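The Tolholm Building

Twelve years on the fourth floor and I still counted the pigeons going in. Not me going in. Pigeons. Third window from the left, no glass, in they went.

The Tolholm was across the alley. So close I could have hit it with a grape, and did, once, with several grapes. Brick, six stories, painted sign for a shoe company down the side, letters mostly gone. It had been shut since before I moved in. Every mayor had a plan for it. Library. Apartments. A market with cheese.

Then the notice. 22 August 2023, stapled to the plywood, the staple already rusting somehow. Grasirard Holdings, application to demolish, comments welcome, hearing at City Hall, room 26.

I read it twice with my groceries cutting into my fingers. Went upstairs. Put the milk in the cupboard and the cereal in the fridge and found out about that the next morning.

Called Mwajuma Langat, second floor. She'd fought the parking thing and won the parking thing.

"You saw it," she said. No hello.

"I saw it."

"You going to talk?"

"I don't talk. I write a letter maybe."

"Letters go in a box," she said. "You're talking."

So, the hearing. Hot room, one fan, the fan aimed at the council. Mwajuma saved me a chair with her purse. A man from Grasirard had boards on an easel, a drawing of a glass tower with happy people out front, all of them walking dogs. The alley was gone in the drawing. Just gone. There was a fountain where my kitchen window looked out.

"Structurally tired," he said about the Tolholm. Like it needed a nap.

Somebody asked who'd let it get tired. He said the prior owner, Terker Partners. Somebody else said wasn't Terker run out of the same office, same suite, same phone? He said he'd have to get back to them on that. Somebody laughed and the chairwoman hit her little block.

Then my name. Wrong, but close enough.

Two minutes each. I had a page. Got up there, and the page was the grocery list.

So I talked about the pigeons. I don't know. I said I'd lived beside it for twelve years and in the evening the sun came through the empty top floor, right through, in one side and out the other, and landed on my stove. I said kids painted the alley doors and other kids painted over them and it was never the same color two months running. I said there was an old man, Ogola, swept that alley every morning and he didn't even live there, he used to work there, he'd cut soles on the third floor, and he swept it like someone was going to check. I said where does he sweep now.

The light went red. I sat down. My legs werent good.

"Pigeons," Mwajuma whispered.

"I know."

"No. Good."

They postponed. That's all they ever do. They asked for a report, the report would cost 2,000 dollars, and the argument over who paid for it took the whole fall. Grasirard said the city. City said Grasirard. Meanwhile rain got in, more pigeons got in, a piece of the cornice came down one night on a parked van. We all ran out in coats and slippers, and Ogola was already there with teh broom.

January, the fence went up. Chain link, green cloth. We thought, that's it then. Mwajuma made calls all morning, walking up and down the stairs with the phone because the signal's better on the landing. I stood at the window with a coffee going cold.

Two men in hard hats got out of a truck. Looked up. One of them pointed at the third window from the left. They went in with a ladder and a roll of something, and they were in there a long time.

When they came out the window had plastic over it. Nothing else. They drove off.

The pigeons came back around four. Went at the plastic, turned, sat along the sill in a row. Then one of them tried the window next to it.

No glass in that one either.

I called down the stairs. "Mwajuma. Come look at this." 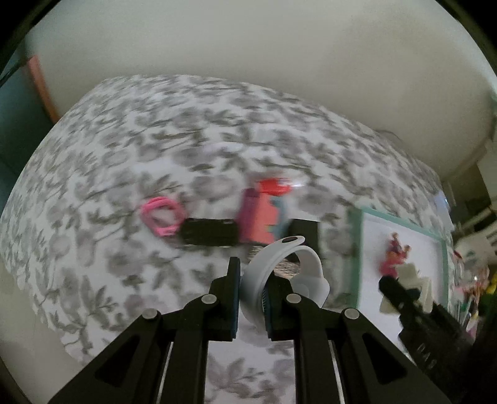

More Stories From the Alley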